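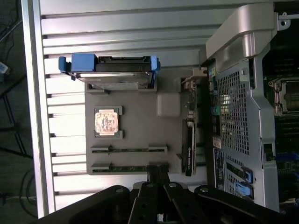 Page 12

Cell Technician, Board Assembly Cell
Gamier, Erlow site

Gamier has an opening for a technician to set up and maintain one robot cell at Erlow. The cell runs handling cycles on a mock motherboard platform resting on a slotted aluminum surface, next to an open workstation chassis. Parts handled include memory sticks, a processor in a square socket frame, and a hard drive in a blue plastic caddy. The position starts in November and reports to Benedicta Boateng, cell engineering.

Duties

Check the gripper at the start of each shift. Inspect the fingers for wear, check the screws on the links against the torque sheet, and record finger gap at open and closed.

Re-teach pick and place points after any change to the platform, the fingers or the wrist camera. The current program, Votar, holds 166 taught points. Points at the memory slots are checked first, then the socket, then the drive brackets.

Square the platform to the rails after it has been moved. Clean the grooves before clamping.

Replace worn slot latches and socket frames from stock. Log part, position and cycle count.

Dress the wrist cable and replace it at the service interval.

Diagnose stops from the controller log and return the cell to service. Faults open for more than 2 hours go to Kobina Quartey.

Requirements

Two years of hands-on work with industrial or bench robots. Ability to teach, edit and back up a program from the pendant. Use of calipers, feeler gauges and a torque driver. Working knowledge of 24 V I/O and lockout procedure. Safe handling of static-sensitive parts. Experience with calibration of wrist-mounted cameras is preferred.

Conditions

Full time, day shift, 7:00 a.m. to 3:30 p.m. Standing work at the cell for most of the shift. Some lifting. Safety glasses and a wrist strap are supplied. New technicians work alongside Amerley Sulemana until signed off on the cell.

To apply

Send a resume and a short account of one robot fault you traced and repaired to Yabsira Ambaye, Personnel, Gamier, Erlow. Quote reference 85. Selected applicants will be asked to complete a bench test covering finger replacement and the re-teaching of one slot.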